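Our rules for hand-held gripper work

11/13/21

I said in March that I would write up the rules we use on the Rundia sessions. They started as a copy of the Lacerda sheet, which ran to 50 points and went largely unread. We now have nine, on one side of paper, and I have been asked for them often enough that it makes sense to put most of them on the blog.

Start with the markers. The cubes on the grippers have to be in view for as much of the task as possible. Sleeves stay short or rolled up. If a marker is scratched or has a thumbprint on it, wipe it or swap the cube before you begin. A task recorded with a dirty marker gets thrown away, and we lost most of an afternoon at Stutov that way.

Check the lights on both cubes before each take. People check the right hand and forget the left.

Start and finish every take with both grippers held out in front, tips pointing forward, and hold still for a slow breath. It feels silly for a day or so. The software at Gornarari looks for that pause, and without it someone has to cut the takes by hand. We had 2,000 of them to cut last winter and I don't want to do it again.

Cables are the one I nag about. The lead from the gripper should have enough slack to reach across the table but shouldn't catch on its edge. Leads on the floor go along the wall where there is one. Where there isn't, the person wearing the harness walks the route once before starting – you can't see your own feet very well while you're watching your hands.

Two people in the room as a minimum, one of whom is not wearing anything. That person can stop a take at any time and doesn't have to give a reason.

Nothing made of glass goes in a task until the operator has done the same move with plastic. Breaks are fixed on the timetable and we take them even when it's going well.

The last rule is that you write down what went wrong, in your own words, before you take the harness off.

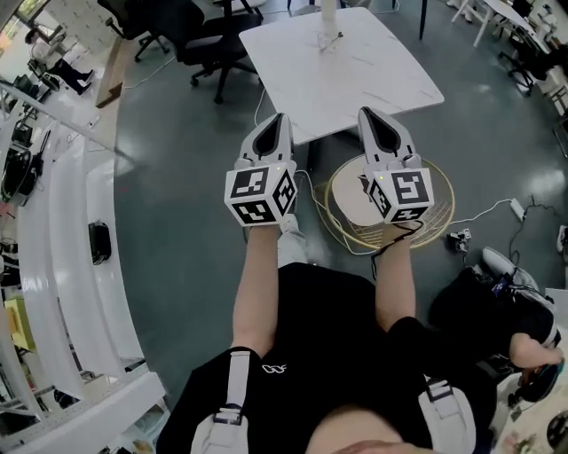 Filed under: Working practice

I'll put up the printable sheet once I've fixed the wording on breaks.

Comments

We do the pause at the end only. Is the one at the start really needed?

Reply from the author: For us, yes. The end one gets missed when people are tired, so it helps to have both.

Could you add something on harness fit? Mine slips off the shoulder after an hour or so.

Thanks for this. Have pinched the glass rule.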